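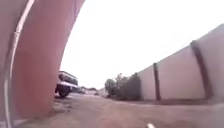

Orura is an outdoor patrol robot kit sold by Pladmont, meant for perimeter roads, depot yards and other private ground where a guard would otherwise walk the same loop all night. Sold as a kit or as a monthly service. The service version is called Orura Watch.

Overview

Wheeled base, one fixed wide-angle camera, a battery box and a small onboard computer. No arm. Weight 73 kg with battery. The kit ships in 3 crates and needs a flat floor and a second person for assembly. Software is Siriwan, Pladmont's own route planner, which runs in a browser and stores up to 118 waypoints per site. Older units shipped with a differnt planner, dropped in April.

Operation

The robot is driven once by hand along the route, then repeats it. It follows long edges — walls, curbs, fence lines — and slows for parked vehicles. Packed earth and worn pavement are both listed as supported surfaces. Deep sand isn't. The wide lens bends straight lines near the sides of the view, so wall tops and columns look curved on the operator's screen. Siriwan has a flatten setting for this, off by default, and it crops a fair bit of the picture.

Range is 700 m from the base radio in the open, less behind masonry. A relay mast is sold seperately.

Versions

Orura — base kit, single battery.
Orura Watch — rental, with remote monitoring and battery swaps included.
Horkura — heavier sister model with a second battery and larger wheels, same camera. Uses the same route files.

Reception

Buyers mostly liked the setup, done in an afternoon at smaller sites. Complaints: bright overcast skies wash out the upper part of the view, small dark objects far down the road get flagged late, and the manual is thin on radio placement. Firmware dated Sep 2, 2019 added manual exposure. Late flagging is still listed as an open issue.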